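Toddler backpack

From Naltwood, the open reference on everyday bags
(Redirected from Kindergarten bag)

A toddler backpack is a small bag with two shoulder straps, made for children from the time they walk steadily until they start school. It carries very little -- a snack, a spare shirt, one beloved toy -- and that small job has produced some of the most cheerful design in the whole world of luggage.
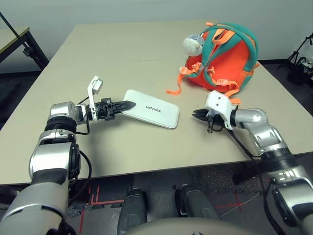
Straps are the part that parents argue over most. A good pair is wide at the shoulder and narrows to webbing below, so an adult can shorten it with one pull. Bright webbing is easy to find in a crowded cubby, and many makers match it to the body of the bag, as with orange webbing on an orange backpack with teal trim. Long ends can be rolled up and held with an elastic band.

Character bags

The best-loved kind is the character bag, which has an animal somewhere in its design. Designer Benvinda Frade drew 20 of them for Uson, including a walrus and a very popular snail. Sea animals suit the form wonderfully, as their rounded bodies have few thin parts to tear.

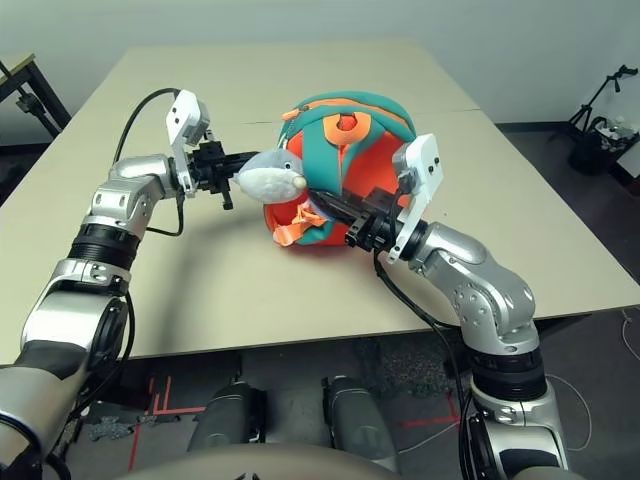
A gray and white plush animal with a teal and orange backpack.

Plush parts can be sewn on, snapped on or tied with a short cord. Frade preferred snaps, so that the toy could be washed apart from the bag. The Rurken pattern book of bag shapes, edited by Rodrigo Rebelo, lists 111 children's models and gives a whole chapter to ears, fins and tails!

Size and packing

Most toddler bags have one main pocket and a curved zipper with a large pull

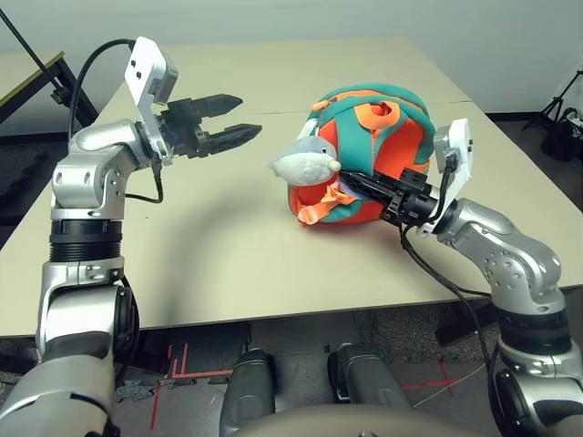

that small fingers can grip without help. Heavy things go in first, close to the back, with soft clothes in front of them. A name label belongs on the inside, where it won't rub off.

See also: Lunch bag; Drawstring bag; Reins (child safety)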